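Office chair

An office chair, or desk chair, is a type of chair designed for use at a desk. It usually has one central leg, which ends in a base with several arms, and under each arm there is a small wheel called a caster. The seat can turn to both sides and in most models its height can be changed. Simple office chairs have only these functions, while the more expensive ones allow the user to adjust the back, the armrests and the support for the lower back.

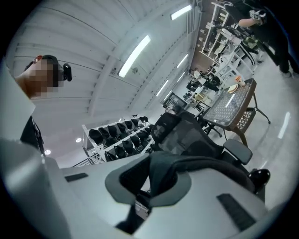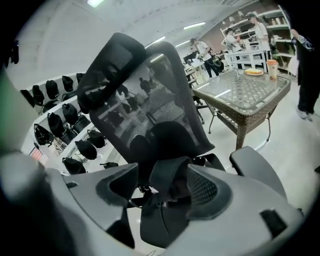
Office chairs with a high mesh back.

History

Chairs with a turning seat were known long before the modern office. In the nineteenth century the growth of railways, banks and the post created a large number of clerks who worked sitting down for the whole day, and furniture makers began to offer them chairs with springs and wheels. In the second half of the twentieth century, the study of working posture had a strong influence on the form of the chair. The historian of furniture Vratislav Kolář divides this development into a "period of the carpenter" and a "period of the doctor", but this division is not accepted by all authors.

Among the smaller producers was the Polák workshop, which made wooden turning chairs for schools and town offices. Its catalogue had 83 models, of which 20 had wheels. The workshop later became a part of the company Nusar and the production of wooden chairs was stopped.

Construction

The height of the seat is most often controlled by a gas cylinder, placed inside the central column. When the user pulls the lever, a valve opens and the seat can move up or down. Older chairs used a screw instead, and the whole seat had to be turned many times to change the height.

The base normally has five arms. Bases with four arms were common in earlier times, but they fell over more easily when the user leaned back. Casters are made in a hard type for carpets and a soft type for wooden or stone floors. The use of the wrong type can leave marks on the floor.

Materials

The back and the seat may be covered with fabric, leather, artificial leather or mesh. Mesh lets the air pass and is therefore popular in warm countries. It can lose its tension after long use, and on many models it cannot be replaced separately from the frame. The designer Yuto Ogura used one piece of mesh for both seat and back in his chair Fluleo, which weighed less than the padded chairs of the same maker.

Collections

The furniture museum in Camadgate keeps 122 office chairs. The oldest of them has an iron base and a seat of woven cane.

See also

Swivel chair
Caster
Lumbar support
Standing desk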